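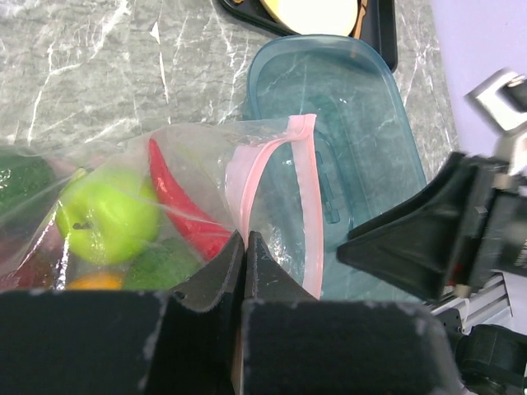

## Grocery spending, one household: a thread

**1/** I wrote down every grocery purchase since April. Two adults, one kid, no restaurant meals included. Total so far is $3,716.

**2/** We shop at two stores. Gornent is a short walk and costs more. Erkance is out by the highway and has better prices on rice, oil, and canned tomatoes. Meat is the same at both.

**3/** The walk-over trips are where the money went. I'd go to Gornent for milk and come home with crackers, juice, and a second block of cheese.

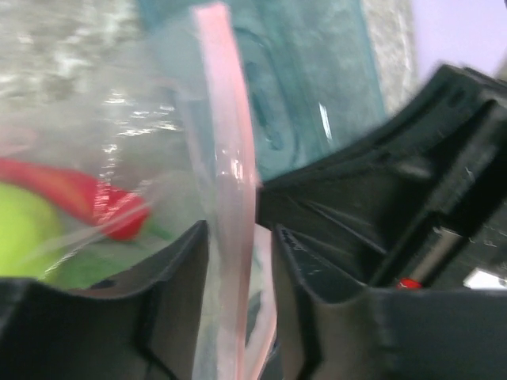
WOLLELL, 11 December 2021

**4/** Picking this back up after dinner. A few people asked how I kept the log. It's a notebook on top of the fridge: date, store, total. I gave up on writing down single items after 13 days.

**5/** Fruit was the other leak. We bought it by the big bag and threw out the soft ones. Now I buy for three days at a time and the waste is mostly gone.

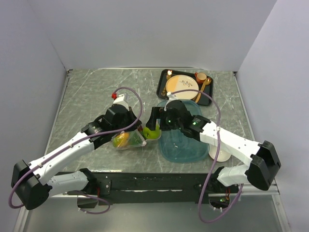 *Orange in the bag, green apple beside it.*

**6/** Store brand vs. name brand: we switched on flour, oats, beans, and frozen peas and didn't notice. We switched back on coffee and peanut butter.

**7/** Thakur, the spice shop by the post office, sells cumin and turmeric by weight. I had been paying for little jars for years. Bring your own container, they'll weigh it first. 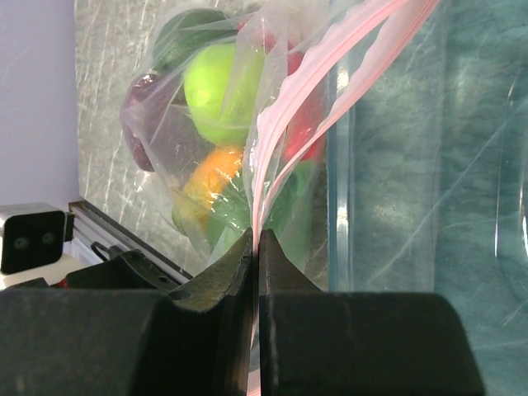 **8/** The one rule that stuck is a $30 limit on any trip that isn't the main one. I take cash for it. If the cash runs out I put something back.

**9/** Things I tried and dropped: coupons, a monthly meal plan, baking all our bread. The bread was good but it ate up my whole morning.

**10/** Next year I want to split out cleaning supplies and paper towels, because right now they're mixed in with the food. Anyone have a simple way to do that from a receipt total?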